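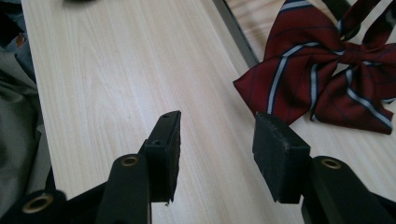 Workshop notebook – bow ties
Jun 28, 2022 | by the accessories bench, Prendard workshop
3 min read

Back on bow ties today, after what feels like an age of nothing but hems and cushion covers, and I must say I'd missed them. The Fudedley order has come in at last and they would like 26, all striped, mostly reds with a few greens for the ushers. I had the pale wooden table to myself for most of the morning, so I could lay a tie out and have a proper look at it before deciding anything.

The trouble with stripes (I wrote this in March as well, and then forgot it completely) is that they show up every small slip. A plain tie can sit a shade crooked and no harm done, but on a striped one the eye goes straight to the knot, and if the two sides don't agree it looks as though it was put on in a taxi. I've been cutting the wings as one long strip and trusting to luck at the fold. From now on I mean to chalk the middle first and work outwards, even though it wastes a bit of cloth. We have nearly 700 cm of the Gristine ribbon left, so I shan't feel too guilty.

Neck bands: cut at 36 cm and let the slider do the rest. The longer ones we tried in spring left a tail that crept out under the collar, and two came back for it.

Pressing – please, whoever is on next, use the cloth, and go in from the back. The iron by the window runs hotter than its dial says and it will put a shine on a red before you've had time to be sorry. I lift and set down, never slide, and leave the tie flat on the table until it has cooled right through. It does mean a lot of standing about, but I had my tea.

The Layug clips are a little stiffer than the old ones. They ease up after being opened and shut a few times, so do that before they're sewn on. Much kinder to the thumbs!

Still to do: greens, the spare slider for the tie with the narrow band, and ring Fudedley about whether they want boxes or tissue. I'm hoping for tissue.

2,696 views | 26 shares | 7 comments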